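Desk mat under a sewing machine – does it help with noise?

dtunstall
I live on the second floor of an older building and sew in the evenings, mostly hems and mending. The woman below me mentioned in October that she can hear the machine through her ceiling. She was nice about it, but I'd like to fix it. The machine is a Dobson, all metal, and it sits on a folding table with a hard top. Before I spend money, has anyone had luck with a mat under the machine? Or is the table the problem?

Baltasar V
The table. Folding tables shake, and the legs pass it straight to the floor. You can put anything you like under the machine and the legs will still be hammering away. Get rubber cups for the legs, or set each one on a square of thick carpet.

smellor
I don't agree that it's only the table. I had a solid oak desk and my neighbor still heard me. A felt pad under the machine took most of the buzz out. It cost me less than a spool of good thread because I cut it from an old blanket liner. The cups made no difference on my floor, which is carpeted anyway.

Baltasar V
A carpeted floor is why the cups did nothing for you. Dorothy, what is your floor?

dtunstall
Bare wood, no rug in that room. The lease says 74 percent of the floor is supposed to be covered, which is a strange number, and I have never gotten around to it.

ashworth_d
Then start with a rug. I repaired machines for 30 years and most noise complaints I heard about were bare floors. Second thing, clean and oil it. A dry machine knocks, and people get used to the sound and stop noticing. Pull the needle plate, brush out the lint, and put one drop wherever the manual shows a dot. If it still knocks after that, have someone look at the timing.

On mats, thin ones do very little for sound. They stop the machine from walking and they save the tabletop from scratches, and that's a good enough reason to own one. Leave some table showing on all sides so you aren't feeding fabric over the edge of the mat. It drags otherwise, most of all with knits.

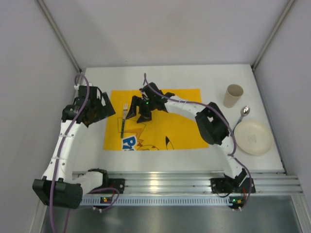 Manuela Lo Presti thinks the bare edge matters less than the thickness. She says she ran a mat right out to the front of her table for years and the fabric only caught once she switched to a thick one, where the lip stood up enough to grab a seam. She would go thin and grippy for the top and leave the sound to whatever is on the floor.

ashworth_d
Fair enough. I mostly sewed canvas and it catches on everything.

smellor
Thick felt didn't catch for me, but I only had it under the machine itself and not out past the bed. If you cut it to the size of the base there is no lip to worry about.

dtunstall
Thanks. I oiled it last night. There was a wad of gray lint under the plate that I'm a little embarrassed about. It does sound lower now, though I can't tell what it's like downstairs. I'm looking at a rug from Odmont, 2 inches of pile according to the listing. Is that too much under a table?

Baltasar V
Too much. The table will rock and you'll be chasing it all night. Get a flat rug with a dense pad under it. The pad does the work. And I would still put cups on the legs.

smellor
Agree on the flat rug – that's one thing we have in common. Skip the cups until you've tried it without.

ashworth_d
Also check the braces on the folding table. There is usually a sliding ring or a catch at each leg, and if one is loose it rattles at certain speeds. A wrap of tape around the joint tells you quickly whether that's the one.

dtunstall
Back left leg was loose. I taped it and ordered a flat rug and a pad. I'll ask my neighbor to listen some evening before 8 pm and post what she says.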